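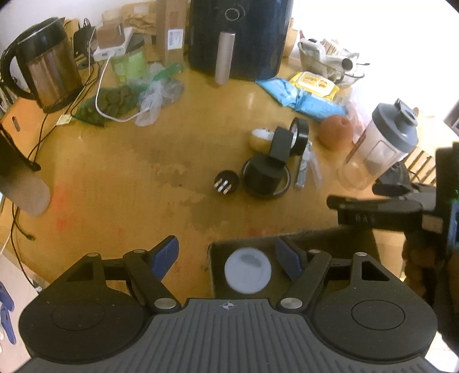 Waltraud Schwerdtfeger has been running her Trudora nights for almost 24 years, and she still does the door list by hand. I met her the afternoon before the winter opener, over a pot of tea that had gone well past its best, and she was already worrying about power. Fair enough, too. There's a black plug with three metal prongs lying on the wooden table, and it got her going on the old hall at Plasstead, where the whole party ran off a single wall socket. "One plug for the decks, the lights and the urn," she says. "If somebody wanted a cuppa, the bass went!"

The night has lived in three venues so far. Plasstead came first, then a short and apparently very sweaty spell above a shop in Villanueva, and now it's settled at Flistmont, which holds 842 if you open up the courtyard. I asked if she missed the small rooms. "I miss knowing every face," she says. "I don't miss the toilets."

Musically it's still disco early on and something tougher after midnight. Štefánia Bednárik plays the last 2 hours, as she has every January since the move, and Waltraud won't hear of anyone else closing. "She watches the floor," she tells me. "Half of them these days never look up – drives me mad."

I had to ask about favourite tunes, and got a very long answer about an Italian B-side she lent to a mate and never saw again (she's still dirty about it, so if you've got it, give it back). Then her phone went, the sound crew were early, and she was off to find her keys.

Doors are at nine, and there's no dress code, but she does like to see a bit of colour.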